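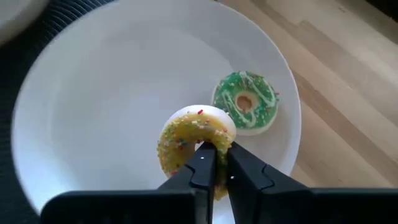

Riltell parallel gripper, tapered fingers, holding a yellow-iced toy doughnut over the large plate.

Riltell two-finger gripper: bench review

The Riltell is a two-finger electric gripper for small bench arms. We ran a pair of them, one on each arm of a two-arm station, in place of the Wotedari grippers that had been on the same arms since last July. The controller was a Tlapale throughout. Cameras were Skimside units, one at each wrist and the others fixed beside and above the table.

The maker gives a maximum opening of 83 mm and a mass of 378 g with fingers fitted. Our calipers and scale agreed with both. The Wotedari opens wider and is heavier, and the arm's wrist joint runs noticeably warmer with it during long sessions.

Test task

Toy doughnuts are moved between two round plates on a textured mat, sometimes by one arm and sometimes with both working over the same plate. The pieces are light, have rounded edges and come in more than one size. Icing and sprinkles are moulded in relief on some of them, so the contact surface changes with the approach angle. A flat-sided block is an easier test and says very little about a finger.

Grip

The Riltell fingers are stiff, angular and narrow at the tip. Placing one tip in or over the hole and the other against the outer side gives a repeatable hold on the small rings. The ring tends to tilt as the fingers close, and the release point has to be set with the tilt in mind. Lowering the closing speed reduced this. Changing the force limit made little difference.

Across the full outer diameter the results were less consistent. The faceted inner face touches a rounded edge along a short line, and the piece can rotate about that line if the wrist turns quickly. The Wotedari pads are softer and wider and hold better in this direction, but they cannot get between two rings that are almost touching. The Riltell tips can.

Large pieces are within the stated opening, with little clearance left. The approach has to be centred to a few millimetres or one finger lands on top of the icing.

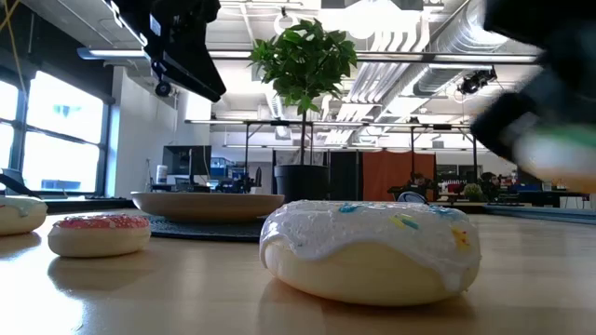

Page last modified: Jun 21, 2026

Speed and cameras

Finger travel is quick and the closing motion has no audible overshoot. Fast arm moves were a larger concern for the cameras. With the Skimside side camera left at its automatic settings the gripper smears during transfers while everything standing on the table stays sharp. We fixed the exposure at 2000 microseconds and raised the gain. The image became noisier, but the finger edges could be tracked through the whole move. The low viewpoint is useful for judging height above the table and poor for judging distance along it, particularly when a large piece stands near the lens.

A polished wooden top also reflects windows and ceiling lights. Our colour threshold picked up some of those reflections as white icing until the lower limit on saturation was changed. Matt black fingers help here. An earlier set of bare metal fingers on the Wotedari produced highlights of their own and had to be taped.

View from the wrist

The Riltell body is broad, and with the standard Skimside bracket it takes up the bottom of the wrist view. The fingertips remain visible at full opening and the space between them is clear, which is the part that matters for the final approach. The lower portion of a large plate is hidden at close range. A taller bracket would show more of it and would also bring the camera nearer to the other arm. We kept the standard one.

Black fingers over a dark mat have low contrast. Over a white plate the outline separates cleanly. Anyone segmenting the fingers by brightness should expect to need two sets of thresholds, or should calibrate finger position from the encoder, as we now do.

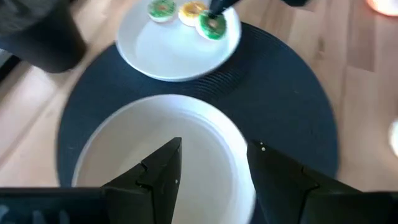

Two arms over one mat

The body width matters again when both grippers work close together. The Tlapale controller checks for collisions between the arms using a simple box around each gripper, and the default box for the Riltell is generous. With one arm over each plate it stopped several moves that had adequate clearance. Reducing the box on the finger side solved most of this. It should be left alone on the cable side, where a loop of slack can swing out further than expected.

Contact detection is based on motor current. It registers a firm press on a plate reliably and a light touch on a toy piece less so. For tasks that depend on touch a separate sensor is still required.

Wear

We inspected the fingers after 2000 open and close cycles. The tips showed light polishing and no chips. Backlash was unchanged within what we can measure. One finger screw had loosened and was refitted with thread lock. The supplied hex key is soft and should be discarded.

Setup and documentation

The Tlapale driver installed without changes. The Riltell manual lists the homing command under the wrong register in the English edition. The table at the back is correct. 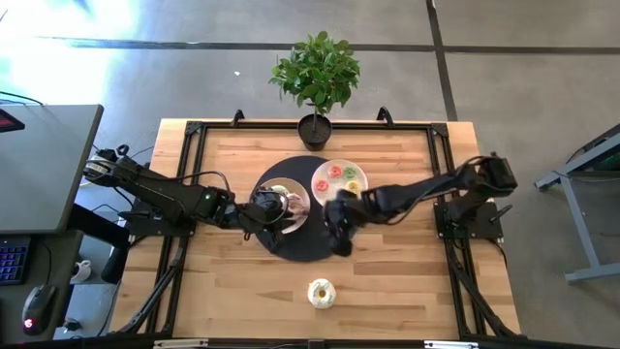 Soledad Robles writes that she had the opposite result on outer-diameter grips after fitting thin silicone sleeves to the Riltell fingers, and that the sleeves cost her a little opening at each side. She also asks whether the reduced collision box survives a controller restart. On our firmware it does not. We load it from the start-up script, and the sleeves are on order.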